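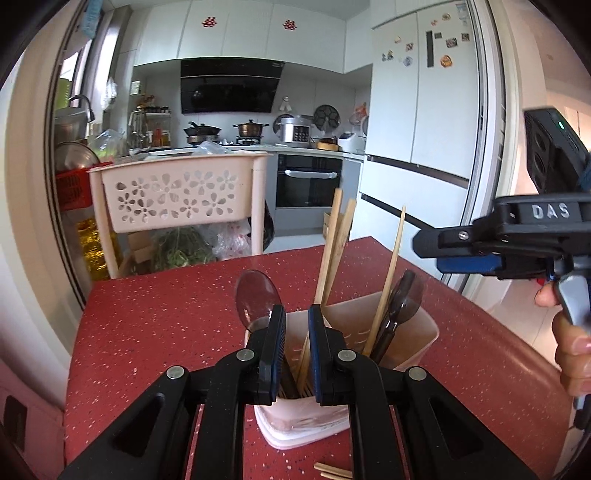

Call for Participants: Utensil Sorting and Caddy Layout Study

Wemska Household Research, Jondthorpe
Posted 13 April 2026
Reference: Tableware Series, Block 3

Purpose

Wemska is recruiting adults to take part in a study of how people sort, store and retrieve everyday eating utensils at a kitchen table. The work covers chopsticks, short-handled and long-handled spoons, and the upright caddies in which they are commonly kept. Results will be used to revise the divider spacing, rim height and drainage layout of the Hyun range of countertop storage.

Up to 88 participants will be accepted. Places are assigned in order of completed application.

Session content

Each session consists of loading and unloading tasks carried out at a table at standing height. The starting arrangement is a caddy with spoons and chopsticks lying loose beside it. Participants place the utensils in the caddy, take them out again on request, and return them to the table. The order of utensils is free in the first block and fixed in the second.

Most tasks use one of the following conditions:

– Caddy upright and partly filled, remaining utensils on the table
– Caddy on its side, all utensils in a pile
– Caddy upright and full, single item to be retrieved
– Caddy upright, chopsticks to be matched in pairs before loading

Some caddies are presented with their film and label still on. Participants should leave these in place unless the task card says otherwise.

Chopsticks include plain bamboo, plain wood and printed patterns. Spoons are translucent plastic. Matching is by length and finish; a patterned chopstick is never paired with a plain one. Tip direction is recorded but not scored, and participants should use whichever direction they would use at home. 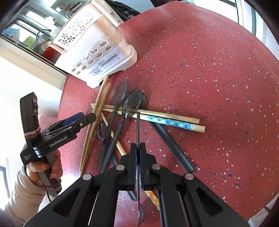 Eligibility

Applicants must:

– Be 18 or older on the day of the session
– Use chopsticks or prepare a table for others at least once a week
– Be able to stand at a table for 41 minutes, with a seated break on request
– Have no current hand or wrist injury
– Have normal or corrected vision
– Be able to follow short spoken and printed instructions in English

Left-handed applicants are encouraged to apply. The March block was short of left-handed participants and the two blocks will be analyzed together. Persons who took part in the March block are not eligible for this one. Employees of Wemska and of Nakmont, which molds the test caddies, are also excluded.

No skill with storage products is required. Participants are not tested on speed, and a dropped utensil does not end a task.

Schedule and location

Sessions are held in the Jondthorpe test kitchen. Each participant attends once. Morning and afternoon times are available and may be changed once without loss of place. Please arrive with sleeves that can be pushed above the wrist. Rings and bracelets should be removed before the first task – a tray is provided.

Payment

Participants receive a flat payment at the end of the session by card or bank transfer. The amount is stated in the confirmation letter. Travel within Jondthorpe is not reimbursed. Participants who withdraw after starting are paid in full.

Records

The study records the position of each utensil at the end of every task, the order of placement, and any comments made by the participant. The target for the full series is 1,000 completed loading tasks. Names are stored separately from task records and deleted when payment has cleared. A summary of findings will be sent to participants who ask for one on the application form.

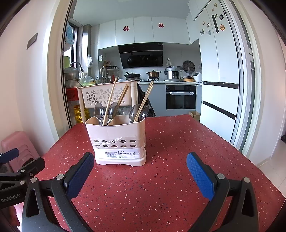
Loaded caddy with spoons and chopsticks, label band at the base.

How to apply

Complete the application form on the Wemska participant page and quote the reference "Tableware Series, Block 3". State your dominant hand, your preferred time of day, and the type of utensil storage you use at home (drawer, caddy, jar or other). Incomplete forms are returned without review.

Applicants will receive a reply by email. Those not placed in this block may ask to be held on the list for the next one, which will cover drawer trays and ladle rests.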